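Drilura: second-hand table adverts from Somogyi

README and data card
Last edited April 16, 2024
Kept by Béla Szalai, with checking by Zoltán Hegedűs

What is in it

Drilura is a set of over 3000 short adverts for used tables, with the wording the sellers used and a number of fields we filled in afterwards. Dining tables, desks, kitchen tables, workshop benches and garden tables are all included. Chairs sold with a table are noted but have no entry of their own. Adverts for a chair alone were left out, and so were those for table linen, table tennis and table lamps, all of which our first search brought in.

The adverts come from the Somogyi notice sheets, a free paper of small ads that people fill in at the counter. They pay by the word, so the adverts are short. A typical one reads "Oak table, oval, seats six, one leg mended, buyer collects." Others say only "table, good" and a price.

The set was put together to find out which words people use for the shape and state of a table when every word costs money. It has also been used to test a spelling checker and to draw up a list of furniture words for a small dictionary. We have no plans for it beyond that.

Files

adverts.csv holds one row for each advert.
terms.csv holds the list of words we look for, with their groups.
doubtful.csv holds the rows that Zoltán and I could not agree on. They are in adverts.csv as well, with the field "agreed" set to no.
notes.txt is a plain diary of decisions. It is long and not tidy, but if a code makes no sense the answer is usually there.

All files are UTF-8. The separator is a semicolon, as prices in the adverts often have a comma in them.

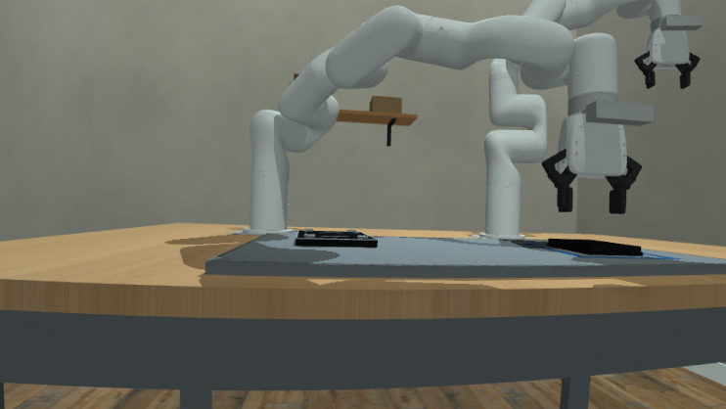 Fields in adverts.csv

id: a running number. There are gaps where adverts were taken out. We did not renumber.
text: the advert as printed, with phone numbers and street names removed.
text_clean: the same with spelling mended and short forms written out.
kind: dining, desk, kitchen, bench, garden, side or other.
shape: see the section on shape below.
material_said: the material as the seller gives it. We do not correct it. If the advert says "real wood look", that is what goes in.
state: good, worn, damaged or not said.
price: a whole number, or blank.
price_note: words such as "or near offer", "swap" or "free".
chairs: yes, no or not said.
agreed: yes or no.

Blank and "not said" are different. Blank means that part of the advert could not be read on the printed sheet. "Not said" means we could read it all and the seller left the matter out.

How the adverts were gathered

The notice sheets were lent to us in bound folders. I typed the adverts by hand using Marnix, an old form-filling program I had set up for another job. Scanning was tried first and gave poor results on the thinner paper, where print from the other side comes through. Typing took most of a winter. In January I went back over the oldest folder and retyped it from the start, as my early entries had lost their line breaks and some had run together.

An advert printed in several sheets in a row was entered once, using the first printing. If the price changed between printings, the first price is the one kept and the change is in price_note.

Zoltán then took 50 adverts from each folder and coded them without looking at my codes. Where we differed we talked it through. Most of our differences were over "state", and nearly all of those were about whether "used" means worn or is only there to say the thing is not new. We settled on not said for "used" with nothing after it.

Shape

The shape field took the most work and has been changed more than any other. Sellers write "round" for tables that are plainly oval, judging by the sizes they give in the same advert. "Square" is used for anything with corners. We code the seller's word first and put our own reading after a slash, so round/oval means the seller wrote round and the sizes say oval. Where there are no sizes there is no slash. 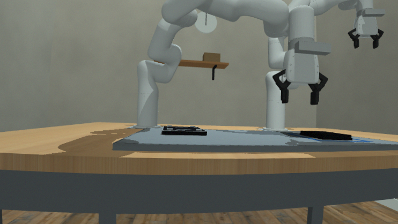

The code "curved" is kept for tops with a bend in the outline that the seller mentions without calling the whole top round or oval. Sellers write "bowed front", "kidney", "rounded side" or just "curvy". A separate problem is which side they mean. A buyer reading "curved, small mark at back" has to guess where the back is, and on a table standing in the middle of a room there may not be one. For coding we take the back to be the side away from the person looking. With the curved wooden table shown above, that would be the edge where the two white arms have their round bases, and a mark beside either base would be coded as back. If the seller names a side by something in the room, such as "window side", we leave it as written and code the position as not said.

Extending tables are coded by their closed shape. Folding leaves are not part of the shape. A drop-leaf table with no other detail is coded other, which I am not happy with, but every other choice was worse.

Words for damage

There are 40 entries in the damage group of terms.csv. Some are one word and some are set phrases. Ring marks from cups, scratches, burns, woodworm, loose joints and missing screws make up the greater part. "Needs love" and "for a handy person" are in the group too, after some debate, and they are counted as damaged. "Shabby" is counted as worn. "Old" on its own is not in the group at all. Plenty of sellers mean it as praise.

"Lived-in" turns up in adverts from one folder and hardly anywhere else. I suspect one person at the counter was helping people with their wording, but there is no way to check.

Known problems

14 rows have a price that is almost surely a printing mistake. They are listed in notes.txt and have not been altered in adverts.csv. Leave them out if you are working out averages.

The adverts come from one area and one paper. Dear furniture is rare in it. Antique dealers used Carkusier, a different sheet with a higher charge, and we did not have access to its back numbers.

Garden tables are bunched in the folders for the warmer part of the year. If you split the set by folder you will get a very uneven mix of kinds.

The cleaned text follows my own spelling habits. I write "veneer" for every form of the word, and the sellers had a good many. Anyone interested in spelling should use the text field.

Some sellers gave their first names in the advert. These have been replaced by a dash. If you find one we missed, please tell us the id and we will take it out.

Use

You may copy, change and pass on the set for any purpose provided you say where it came from. Please do not try to trace sellers. If you publish a corrected version, give it another name so that it does not get mixed up with ours.

Changes since the last version

The oldest folder has been retyped. Workshop benches now have their own kind; before, they were under desk. The "agreed" field is new. The shape code "odd" has been dropped and its rows moved to curved or other. The old colour field has been taken out, as it was blank or not said in most rows and the rest were nearly all "brown".

Still to do

The drop-leaf tables need a proper code. Zoltán would like the sizes put in their own field, and I have begun on this with the dining tables. The part-finished work is not included.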